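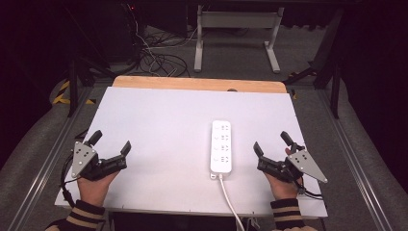

Part 3: Setting Up the Power Strip on Your Tendlow Worktop

By now your table is standing on its own legs and you've stopped worrying about the bolts (I hope!). In this part I'll take you through getting power onto it. I'm Mark Anthony Estrella, I wrote the assembly section too, so if you're still mad at me about step 14 over there, fair enough.

What I'm using is a plain white power strip with its sockets in pairs, a two-pin slot next to a three-pin slot, and the cord coming out of one end. Yours may look different. As long as it has a cord at one end and sockets down the top, you can follow along.

Before you start

Clear off the white top completely. Wipe it with a barely damp cloth and let it dry all the way before anything electrical goes near it. I usually do this first thing in the morning and then go get coffee.

CAUTION: Keep the strip unplugged from the wall until step 7. I mean it, even if you're only sliding it over an inch.

1. Lay the strip on the white top, lengthwise, pointing away from you. Cord end toward you, sockets up.

2. Slide it a little to one side of center. I like it slightly to the right, and left-handers usually want the opposite. Try reaching for the sockets a few times and see what feels natural.

3. Run the cord straight toward you and over the near edge. No loops on the work surface, please.

4. Check the length. You want at least 50 mm of slack where the cord goes over the edge, and more if you tend to shift things around while you work. If the cord is tight, move the whole strip closer – don't pull on the plug end.

Note: the Tendlow top comes in two lengths, 768 mm and 1220 mm. On the short one, you'll probably end up with the strip closer to the middle than you'd like. That's fine.

5. Get your eyes down near table height and look across the top toward the far edge. On mine there's a light wood strip along that side, and it makes a really handy line to sight against.

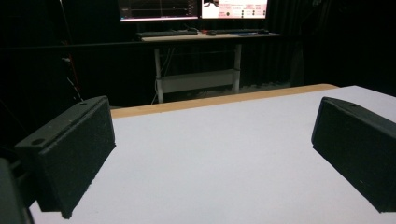
I do this every time, even when I'm sure the thing is flat, and every so often I find a crumb or a screw hiding under one end of the strip. Press down on each end in turn. If it rocks, lift it up, wipe underneath, and try again.

6. Leave 25 mm or more between the far end of the strip and the wood edge. You'll want that room later for the Brundix clamp, if you bought one. Didn't buy one? Skip ahead.

Note: please don't screw the strip down into the top. The Hedineck folks who helped me test these steps asked me twice about drilling, and twice I said no. Removable pads are plenty, and you can change your mind in August when you rearrange the whole room.
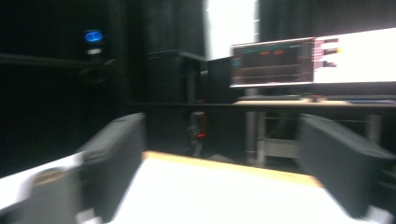
7. With everything where you want it, plug the cord into the wall outlet. Dry hands! Then try one small thing first, like a desk lamp, before you load up the rest.

8. Walk around the table once and look for any spot where your foot could catch the cord. Reroute it now if you find one.

CAUTION: Never plug a second power strip into this one, and don't run the cord under a rug or carpet. If the strip ever feels warm or smells odd, unplug it at the wall and replace it.

Moving the table later

Unplug at the wall, take the strip off the top, and coil the cord loosely before you lift anything. The Pascual shelf kit in Part 4 goes on after the table is back in its final place, so hold off on opening that box until then.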